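I bought the Skirko long-sleeved top in dusty pink last September, and it has been in regular use since. It's thin and soft, closer to a nightshirt in weight than a jumper, and it comes in four other colours that I haven't tried.

The first thing to say is that the fabric is comfortable. I wear it under a cardigan for most of the winter and on its own in the evenings. It has been through the machine 34 times at 30 degrees (I keep a tally on the laundry shelf for anything I review) and the colour has held. The seams are fine apart from one loose thread at the left cuff, which I snipped.

Folding it is less pleasant. Thin cloth like this slides about, and the sleeves won't stay where you put them. Lay it out on a big table and smooth the body first, then bring the sleeves in -- if you start with the sleeves, you get a lump in the middle.
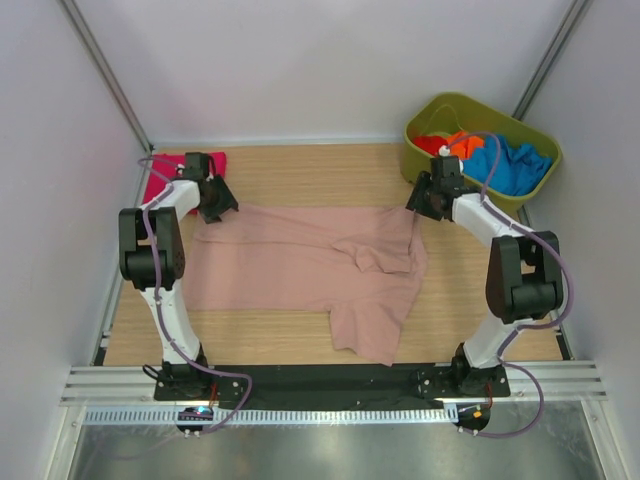
Once it is folded it takes up very little room. I can get it into a side pocket of my overnight bag with space left for socks. It does crease, though, and the creases don't drop out on a hanger. A cool iron sorts them in a couple of minutes.

Sizing is generous. I'm normally a medium and could have gone down one. My brother-in-law Valeriano Cordero has the older Cuesta version, and his is shorter in the body and a bit heavier. He prefers it. I don't, but if you feel the cold you might.

Price was £14 in the sale, nearly half what the Cuesta cost him. At that price I'd buy another, probably in a darker colour and a size smaller.

**Good:** soft, packs small, keeps its colour

**Less good:** creases easily, fiddly to fold, comes up large

Four out of five.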